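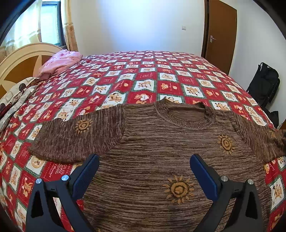

Ecaterina Radu — Grelenham dye room, bench notebook
Monday, April 24, 2023

Walnut, batch 2. Very happy with today, so this will run long.

Started from the hulls Oana and I gathered in September and left to dry in the attic in paper sacks. Weighed them before they went into water: 937 g, stems and grit picked out as well as I could manage. They smell wonderful, like a cellar and black tea. Soaked since Friday in rainwater from the barrel, lid on, stirred whenever I walked past. By this morning the liquid was so dark I couldn't see the spoon an inch down.

Yarn is the Pruvar two-ply, the lot that came in on cones. Skeined up it weighs 1,537 g, so there is a good deal more wool than hull, and I was fully expecting to end up at weak coffee. Not at all! More on that below.

Scour: warm water with a little of the plain soap, left to stand while I had breakfast, two rinses. The first rinse came out gray, the second almost clear. The Pruvar has more spinning oil in it than the old stuff, so don't skip the scour on it, even if the label says washed.

No mordant on any of the skeins except the three with the blue ties, which Oana had done in alum last week. I wanted both sorts in the same pot to see whether alum does anything for walnut on this wool.

Simmered the hulls in Ilie (big steel pot, the one with the dent) for most of the morning and strained through the old curtain. Straining took forever. The curtain clogs and you have to keep scraping it with a spatula, and I have brown thumbs again in spite of gloves. Next time put the hulls in a net bag from the start.

Yarn in just before noon. Brought it up slowly on the Stunum burner, which holds a low heat much better since the new knob went on. I kept it under a simmer the whole time. Pulled the first test skein after 30 minutes and it was already a proper milk-chocolate brown, and that was when I started dancing around and had to be told to mind the hose.

Pulls, in order:
First — milk chocolate, slightly pink in daylight. Lovely, would happily make a whole batch of only this.
Second — deeper, the pink gone, a bit like wet bark.
Third, left in as the bath cooled — dark, nearly the color of the bench top.
Blue ties (alum) — warmer and a touch more yellow than the others pulled at the same time. A small difference, but I can pick them out across the room and so could Oana.

Also tried one skein with an iron dip afterwards, a pinch dissolved in a jar and the jar poured into a bucket. It went almost black in the first minute, so I got it out fast. Handle is harsher than the rest. I'll rinse it again tomorrow and see if it softens. Half a pinch next time.

Now the fun part. Oana wants to ply the pale pull against the dark one, and I think she's right. I keep coming back to mixes like the brown sweater with the suns on it, where dark brown and taupe and beige all run through the knit in streaks and there is so much more to look at than in one flat shade. We have three browns from a single pot. It would be silly to knit them up separately. She thinks a loosely plied marl, I'd like to try carding a little undyed fleece in as well. We'll do a swatch of each and argue over those.

Things I'm unsure of:
— How much of the depth came from the long soak and how much from the slow heating. I changed both since batch 1, which was careless of me.
— Whether the pink in the first pull will survive washing. Wrapped a bit around a card and taped half of it over with foil, now on the south windowsill. Please don't move it, Oana!
— pH. Forgot the strips completely.

The bath still has plenty in it. Poured it back into Ilie and put the lid on, and on Wednesday I'll run the leftover cone ends through to see how pale it goes. If there's any color after that I want to try the linen napkins.

To buy: net bags, gloves in my actual size, more blue tie yarn. Rinse bucket has a crack near the handle, so fill it only halfway.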